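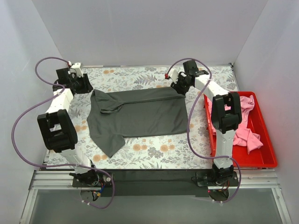
The folding room at Trurken is at the back, past the dryers, and the first thing that gets you is the heat. Then the noise. Then, if you come in on the early shift like I did, the smell of clean cotton, which everybody who works there says they stopped noticing in the first week.

Trurken is a commercial laundry. Not a big one. Uniforms mostly, shirts and tunics and aprons for kitchens, clinics, a couple of hotels. Also a wash-and-fold counter up front that makes almost no money and that the owner refuses to close. For most of the company's life the washing was done by machines and the folding was done by people, and no one thought much about it. Washing is easy to automate. Big drum, hot water, done. Sheets too, there's a flatwork ironer for sheets that's older than some of the staff.

Shirts are another story. A shirt comes out of the dryer as a lump. You have to find the collar, find the shoulders, get it flat, decide which way is up. People do it in seconds without looking. Robots have been terrible at it for as long as there have been robots.

So when the Mimar cells went in last spring there was a lot of eye rolling. A Mimar cell is a white box with two arms bolted to a rail across the front and a printed mat to work on. The arms are small. Smaller than you'd guess. One takes hold of a corner, the other goes looking for the next one. There are 3 cells now, in a row where the old sorting shelves used to be, and the folders walk by them all day long.

"I thought it was going to be a big thing," one of the folders told me on her break. She's been at Trurken 14 years. "Like a car factory. And then they take off the wrapping and it's this. My microwave is scarier."

She asked me to leave her name out, and so did everyone else, so that's how this goes. Partly they don't want trouble. Partly, I think, the deal isn't finished and they don't know yet which side of it they'll come down on.

## What the cell does

The easy shirts. Plain, dark, same cut, same maker, one after another. A folder drops one in, the arms spread it out, pull the corners, fold it, and someone picks it up. On a good shirt it's nice to watch. Slow, though. Everyone brings up slow before you can ask.

A good folder at Trurken does more than 700 pieces in a shift. The manager gave me that figure and the folders all agreed with it, which may be the only number in the building they agree on. A cell does 100. It will keep going through lunch and through the shift change, and it doesn't call in sick, and that's the argument for it. But put a person and a cell side by side and for now it's no contest.

What slows it down is the same stuff that would slow you down on your first day. A sleeve tucked under. A collar that bunches. An apron string. The arm goes in, closes on the cloth, lifts, and sometimes it's got two layers and sometimes none, and it has to put it down and start over. The folders have a word for this, fishing. "It's fishing again." You hear it across the room and somebody wanders over, flicks the sleeve out with one finger, wanders back.

That finger flick is a job now. It's called cell attendant on the schedule.

## Cell attendant

Nobody applied for it. It went around by turns for the first month, then the manager picked four people who seemed not to mind, and they got a small raise and a half day of training from Vitale, the outfit that installs and services the cells. The half day was mostly a slideshow, I'm told. The real training was standing there.

An attendant feeds the cells, clears them, sorts what they can and can't handle, and flags the bad folds. Flagging means pressing a button so the software people at Mimar can look at it later. At first the attendants flagged everything. Then they were asked to flag less. Then more again. One of them showed me how she does it and rolled her eyes the whole time, but she also knew, to the shirt, which kitchen's uniforms the cell would choke on. It's the ones with the snap fronts. The arms pull and the snaps pop open and then it's two flaps and a mess.

She'd told Vitale about the snaps in the second week. There was a meeting. Someone wrote it on a whiteboard. The fix came in October, and it's an okay fix, the cell now skips that shirt and drops it for a person to do. Which is what she'd been doing by hand all summer.

"They could have paid me for that one," she said. Laughed, sort of.

Her wrists are better. She wanted me to write that down. Folding gets you in the wrists and in the neck, and after a full week at the table she used to sleep with a brace on. Since she moved to the cells, no brace. Her feet are worse, because at the table you shift around and at the cells you stand and watch. She'd like a stool. There's been talk of a stool.

## The people at the tables

The ones who didn't get picked are still folding, and their days have changed more than you'd think. The cells take the easy shirts. So what's left on the tables is everything else. Fitted sheets, chef coats with the double row of buttons, baby clothes from the front counter, anything with elastic. The easy shirts used to be where you caught your breath. You'd do a stack of hard stuff and then a stack of plain ones with your brain switched off, talking to whoever was across from you.

"They took the rest out of the day," is how one man put it. He's the fastest folder in the room by common agreement, and he's tired. His count has gone down, because the mix is harder, and for a few weeks this summer that looked bad on the weekly sheet and he got spoken to. It got sorted out. The manager changed how the counts are figured and said sorry in front of people. But he still brings it up, he brought it up twice with me.

There's less talking too. The tables used to face each other, and when the cells went in, two of the tables got turned to make room for the carts. Small thing. Three people mentioned it without being asked.

## The math

No one has been laid off at Trurken. The manager said this early and often. Two people left over the summer and weren't replaced, and if you ask the folders about layoffs they'll tell you about those two.

The manager is not a villain in this. He came up from the loading dock, he folds when they're short, he's quick. His problem, he says, is he can't hire. He ran an ad for folders for most of last year and got a handful of replies and one person who lasted til lunch. The laundry down the road, Kakuleck, pays a little more and has air conditioning. Kakuleck is also waiting to see how the cells work out here before buying any, he's pretty sure of that, since someone from over there keeps calling him up to be friendly.

The cells are leased by the month. He wouldn't give me the amount. He'd say only that at the current speed it doesn't pay for itself, and at double the speed it does, and that Mimar has promised him double. When? He held his hand out flat and tipped it side to side.

What would he do with double? More contracts, he said. There's a hospital group he's had to turn down. The folders have heard about the hospital group as well. Some of them believe in it – the attendants mostly. The fast guy at table two does not.

## Afternoon

I stayed for the end of the shift. It's when the front counter's stuff comes back, the family laundry, and for the past few weeks an attendant has been trying the cells on it, with permission. Odd sizes, odd colors, kids' pajamas. Most of it goes badly. A T-shirt goes fine and then a pair of leggings just confuses everybody.

She'd worked out some tricks. Lay the thing down collar to the left. Smooth the near sleeve first. Dark clothes do better then light ones on that mat, she thinks, though the Vitale tech told her it shouldn't matter. She keeps a little notebook of this in her apron pocket, and the pages were soft from being handled. I asked if Mimar had ever asked to see it. No. Would she show them?

She had to think about it. A cell was fishing by then and she went over, flicked the sleeve, came back.

"Depends what they ask me," she said. "Depends how."

The next shift was coming in, tying aprons, checking the board to see who was on tables and who was on cells. There was a short argument about it, something about a swap that had been promised. Somebody propped the back door open for the air. The carts for the morning were already lined up along the wall, chef coats on the left, plain shirts on the right, and the stool still hadn't come.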